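Stillus Table Terms: Data Card

6 min read

Stillus Table Terms is a word list with definitions for tableware, table linen and serving equipment, in US English. It is meant for catalog search, label checking and spelling correction. The maintainer is Tiziana Carbone. Current files are dated 7 May 2018.
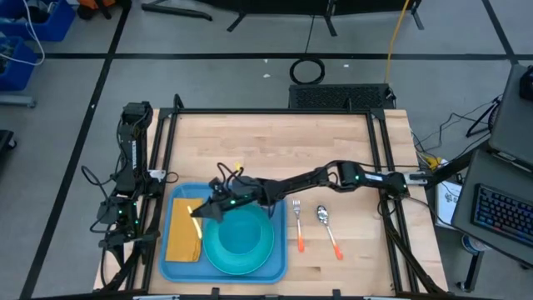
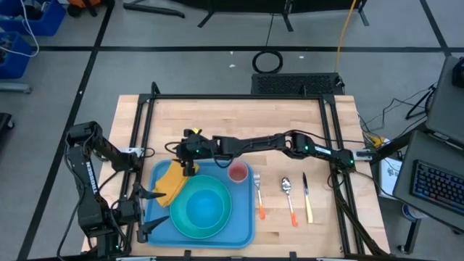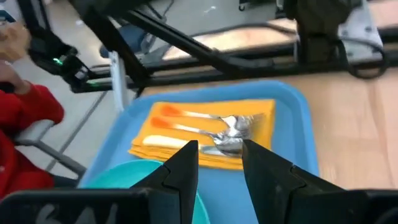

*Entry group `tray`: a blue plastic tray in all three; fork and spoon (group `flatware`) in the first.*

## Contents

- `terms.tsv`: 500 headwords, one per line
- `variants.tsv`: 400 spelling and naming variants, each linked to a headword
- `groups.tsv`: group names and parent groups
- `CHANGES`: edits by release

All files are UTF-8 with Unix line endings. Fields are separated by a single tab. There is no quoting, and a tab never occurs inside a field.

## Fields in terms.tsv

1. `id`: stable integer, never reused
2. `headword`: lowercase, singular
3. `group`: must exist in `groups.tsv`
4. `definition`: one sentence, no final period
5. `source`: `B`, `C` or `X`

Source `B` is the Bodside trade glossary. Source `C` is the Cattaneo hotel supply list, translated from Italian. `X` marks an entry written for this release.

## Selection

A term was kept if it occurred in both source lists, or in one source and in the Coltar order records. Brand names and pattern names were dropped. Terms for cookware are out of scope unless the item is also brought to the table, so `casserole` is in and `stockpot` is out.

## Known problems

- `charger` and `service plate` are separate headwords. They should be merged.
- The Cattaneo list does not separate `soup plate` from `pasta bowl`. The split was made by hand and is uneven.
- Six variants point to a retired id. The loader skips them and prints a warning.
- British forms such as `serviette` are listed only as variants, with no region tag.

## Loading

Read `groups.tsv` first. The check script stops at the first unknown group name:

 python check.py --groups groups.tsv terms.tsv

Send corrections as a patch against `terms.tsv`, sorted by id. The next release is planned for July and will add a region column to `variants.tsv`.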